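How to ask the council what's in the ground (before you sign for it)

Nattawut Rojanasak, Flanura property desk
Wednesday, May 31, 2023

64 shares | 11 comments

Quick one, between completions. Third client this month has asked how to get contaminated land records out of a council without paying someone to do it. You can do it yourself. It's an email. Most of the work is asking for the right thing.

For small sites in England mainly: a workshop, a yard, a plot with a garage on it, the end unit on an estate. If you're buying a former gasworks, close this page and instruct a consultant.

What you're asking for

Councils hold a lot about land. Old planning files, tank records, landfill notes, letters back and forth about spills, reports that earlier developers sent in to clear a planning condition. Very little of it is on the public register. The register under Part 2A only lists land where formal action has been taken, and plenty of councils have next to nothing on theirs. A blank register is not a clean site. Please don't stop there.

The law you use is the Environmental Information Regulations 2004. EIR for short. Sits alongside Freedom of Information but is its own thing, and covers information on the state of land, soil, water and so on. You don't have to quote it. I always do, saves them deciding which pile it goes in.

Before you write

Get a plan. Title plan if you have it, otherwise a clear map with the boundary in red. Postcode on its own is hopeless for a yard, half of them share one with the pub.

Find the old names. Units get renumbered. The one I did in Skedstead last September was listed under three addresses and the useful stuff was all under the oldest, Siriwan Works, which hadn't been on a sign in decades. Old maps, old directories, ask the neighbour who's been there longest. Put every name you find in the email.

Jot down what you already know about past use. Printing, plating, dry cleaning, vehicle repair, a tank for the heating oil. Two lines is plenty.

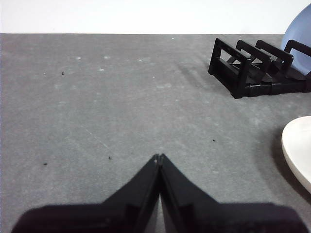 Then check who you should be writing to. District or unitary council holds the contaminated land side, usually in environmental health. County may have the old landfill records. If there's a river, a permit or a waste licence in the history, the Environment Agency as well, separate email. Send them all the same day.

Writing the request

Keep it short. Something like this, change to suit:

"I am making a request under the Environmental Information Regulations 2004. It concerns the land edged red on the attached plan, also known as [old names]. Please send me any information you hold on: past industrial use of the land; any inspection or ranking of it under your contaminated land strategy; site investigation reports, including any sent in under planning conditions; landfill or filled ground within 250 metres; petrol or fuel tanks; pollution incidents or complaints. Electronic copies are fine. If anything is withheld please tell me which exception you rely on."

That's it. Name, email, send. You don't need to say why you want it and I wouldn't. You don't need to be the owner. You don't need the seller's permission either, though have a think about whether you want the seller hearing of it second hand.

Don't ask for "everything you hold on the site". You'll get a letter asking what you mean and that's a week gone. Don't ask "is the site contaminated" either. They won't say, and they don't have to form a view for you. You want documents.

Money

Looking at a public register or list in person is free. For the rest, they can make a reasonable charge. Some councils steer you to a paid "environmental enquiry" service, with a form and a set price. Sometimes worth it, you get a tidy letter that a lender will recognise. But it's a summary. Somebody has read the file for you and left things out. If they try to push you onto it, say politely that you've made an EIR request for the documents themselves and would like it handled as one, and ask to see their published charges.

Time

Twenty working days from the day after they get it. They can stretch that to 40 if it's both complex and large, but have to tell you within the first 20. So send it before you offer, or the day you offer. I have had people ring me on the morning of exchange wanting to know if there's time. There isnt.

Diary the date. Day 21, chase. Reply on the same thread, keep the reference in the subject line (ours in Skedstead was 2099, no letters, no slashes, a rare pleasure).
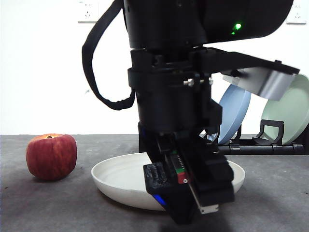

Robot arm with its gripper over a shallow white plate.

What comes back

Anything from one line to a scan of a whole file. Sideways, usually. Ours was 46 pages and the first half was about a disputed fence. Read all of it anyway.

Start with any site investigation report. Go straight to the plan showing where the holes were dug. Are any of them on your bit? Often the report covers a bigger site and your plot got one trial pit in the corner, or none. Then the date. Then what use it was written for. Ground passed as fine under a warehouse was not passed as fine for houses with gardens, and the numbers they compare against have moved over the years too.

Then look for the end of the story. Reports recommend things. Cap this, remove that, put a gas membrane in. What you want is the later document proving it got done, normally called a verification or validation report. If the recommendation is there and the verification isn't, write back and ask for it by name. If they don't hold one, get that in writing. That one line from a council officer has been worth more on price than any survey I've paid for.

Watch for the planning condition as well. Check wether it was formally discharged. Look for a letter or decision notice. A note saying "received, looks ok" is not a discharge.
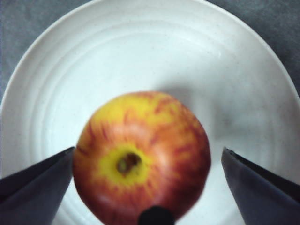

Letters are the other good bit. Complaints about smells, a note on a burst tank, an officer's visit on a wet afternoon. Scrappy but dated. Line the dates up with who was occupying and you've got a decent history.

If they say no

There are exceptions. The usual ones: they don't hold it, it's personal data, it's still in draft, it's commercially confidential, or releasing it would harm the person who volunteered it. Most of them come with a public interest test, and the regs lean towards giving you the information. Blacked-out names are normal, don't fight over those. A whole report refused on confidentiality, do fight.

Ask for an internal review. Email again, headed "request for internal review", within 40 working days of the refusal. Say what you think they got wrong. Two paragraphs. After that it's the Information Commissioner, free but slow, and your purchase won't wait for it. So run the other route alongside: ask the seller. Dorari Estates once refused us a report for a month through the council and then handed it over in a day when my client said he'd walk.

Sorry, should have said further up. Copyright. Getting a report under EIR lets you read it. It doesn't let you rely on it. The consultant wrote it for somebody else and owes you nothing if it's wrong. If your lender wants reliance you need a letter from the consultant, and they will charge, and after enough years they'll say no. Fine for deciding whether to carry on. Not fine as your only protection.

What to do with it all

Send the lot to your solicitor before replies to enquiries go back and forth, not after. Put documents in date order, one PDF, with a front sheet listing them. Mark the pages that bother you. If the file shows fuel, solvents, filled ground or a missing verification report, get a proper desk study done and give the consultant your bundle on day one. Knocks a bit off the fee if you ask.

And keep a copy yourself, with the cover email. You'll be the seller one day and the buyer's side will ask what you knew and when.

General guide only, your site will have its own oddities. Scotland has its own regs, similar idea, different commissioner. Comments open till Friday, I'll get to them when I can.

Share this page (64) | Comments (11)

© 2023 Flanura | Contact the property desk | Back to top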